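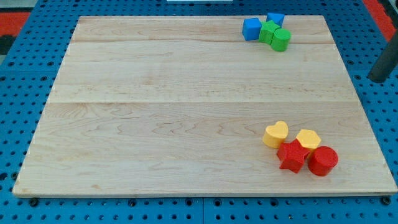
A board of pale maple, glued up from separate planks.

Edge-glued board

An edge-glued board is a flat piece of solid wood made by joining narrower planks along their long edges. It is used for tabletops, shelves and cutting boards.

Strength

Sellers often say that such a board is "stronger than the tree." The claim needs care. A good glue line between long-grain edges can outlast the wood beside it in a breaking test, but the board as a whole still splits along the grain and still swells across its width in damp air.

Alternating the growth rings

Many manuals tell the maker to flip every second plank so that the rings curve in opposite directions. The rule is repeated far more often than it is tested. Valquíria Damasceno, who kept 366 panels in an unheated shed at Itance, found that alternated panels went wavy while the others took on a single shallow curve. Her panels were all of one thickness, and the work has not been repeated.

History

A workshop tradition at Colau dates the method there to 1509. No document supports this, and the oldest panel shown to visitors has machine-planed edges. Firmer evidence begins with a 1940 price list from the Tritum mill, which offers glued maple in 17 widths. The list does not name the glue.

See also: Butcher block; Plywood; Wood movement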